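Aufbauanleitung Zweiarmstand „Lomano“
Kapitel 6: Kartons greifen und öffnen
Stand: 7. Apr. 2026, bearbeitet von Edit Rácz

Wer bis hierher gekommen ist, hat beide Arme verschraubt, die Greifer kalibriert und vermutlich mindestens einmal den Not-Halt gedrückt. Gut so. In diesem Kapitel kommt Pappe ins Spiel, ein Werkstoff, der in jedem Datenblatt harmlos aussieht und am Greifer seine eigenen Ansichten vertritt.

6.1 Vorbereitung

1. Tischplatte im Arbeitsbereich beider Arme freiräumen. Werkzeug darf am hinteren Rand liegen bleiben, sofern kein Arm dorthin fährt. „Der fährt da nie hin“ gilt nicht als Prüfung.
2. Leitungen an beiden Handgelenken kontrollieren. Sie brauchen Spiel für die volle Drehung, aber keine Schlaufe, in die ein Finger einfädeln kann.
3. Steuerprogramm starten und das Profil „Boros“ laden. Das Profil „Fasargate“ ist für starre Teile gedacht und drückt Wellpappe zuverlässig platt.
4. Karton auf den Tisch stellen, Klappen nach oben. Gebrauchte Kartons sind ausdrücklich erlaubt. Mit fabrikneuen klappt der Versuch schöner, man lernt nur weniger dabei.

VORSICHT: Quetschgefahr zwischen Finger und Kartonkante. Solange die Antriebe freigegeben sind, gehören Hände nicht in den Karton, auch nicht „nur ganz kurz“.
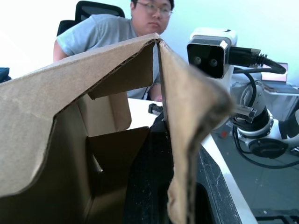
5. Sitzplatz so wählen, dass der Not-Halt ohne Aufstehen erreichbar ist. Bürostühle mit Rollen sind bequem und neigen dazu, im entscheidenden Moment woanders zu stehen. Bremse feststellen, falls vorhanden.
6. Referenzfahrt auslösen und abwarten, bis im Protokoll die Meldung 1417 erscheint. Sie lautet „Achse bereit“ und ist trotz der Nummer kein Fehler. Wir haben im November einen ganzen Abend gebraucht, um das herauszufinden.

6.2 Karton mit einem Arm halten

1. Linken Greifer öffnen und vor die Kartonwand fahren.
2. Greifkraft auf 29 Prozent stellen. Darunter rutscht der Karton, deutlich darüber bekommt er eine Taille.
3. Greifer schließen, anheben und den Karton über der Tischplatte halten. Der rechte Arm bleibt dabei offen in Warteposition.
4. Bewegung anhalten und den Sitz der Finger prüfen. Steht der Karton schräg, absetzen und neu greifen. Nachdrücken von Hand ist Pfusch und außerdem verboten (siehe VORSICHT oben).

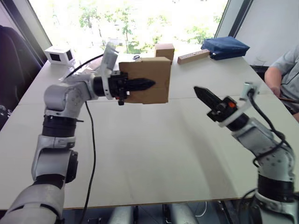 Abb. 6-1: Karton im linken Greifer, rechter Greifer geöffnet und leer.

Hinweis: Flache Kartons schwingen nach, wenn die Bahn zu ruckartig endet. Bremsrampe verlängern, bis sich das Pendeln legt. Die Bahn dauert dann nearly doppelt so lange, was außer der Ungeduld niemandem schadet.6.3 Mit geschlossenen Fingern an den Karton heranfahren

1. Karton absetzen und mit offenen Klappen vor den Arm stellen.
2. Finger ganz schließen. Zwischen den Spitzen soll nur eine schmale Fuge bleiben. Klafft sie, zurück zu Kapitel 5 und die Nullstellung wiederholen.
3. Langsam an die vordere Kartonwand heranfahren und kurz davor anhalten.
4. Den zweiten Arm erst nachführen, wenn der erste steht. Gleichzeitig geht es auch, aber nur einmal.
5. Position unter dem Namen „Larnham“ speichern. Der Name hat keine tiefere Bedeutung, das Programm in Kapitel 7 sucht jedoch genau danach und reagiert auf kreative Alternativen beleidigt.

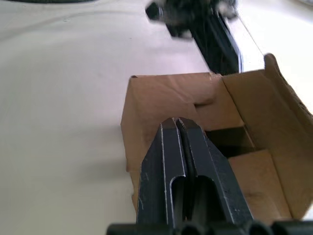

Abb. 6-2: Geschlossene Greiferfinger vor dem offenen Karton, dahinter der zweite Arm.

Hinweis: Kratzer und blanke Stellen an den Fingerkanten beeinträchtigen die Funktion nicht. Grate dagegen mit feinem Schleifpapier abnehmen, sie bleiben in der Pappe hängen.

6.4 Wenn es hakt

Karton wandert beim Anfahren: Geschwindigkeit senken oder den Karton innen beschweren. Ein Beutel Schrauben reicht.

Klappe fällt immer wieder zu: Falz einmal kräftig nach außen knicken, bei gesperrten Antrieben.

Handgelenkkamera zeigt nur Braun: Der Arm steht zu dicht am Karton. 2 cm zurückfahren und das Bild erneut prüfen.

Arm bleibt ohne Meldung stehen: Zuerst nachsehen, ob jemand den Not-Halt gedrückt und es für sich behalten hat. Danach Stecker am Sockel prüfen, dann erst die Software verdächtigen.

Nach dem letzten Durchlauf beide Arme in Parkstellung fahren, Antriebe sperren und Pappkrümel vom Tisch wischen. Weiter mit Kapitel 7, Klappen schließen.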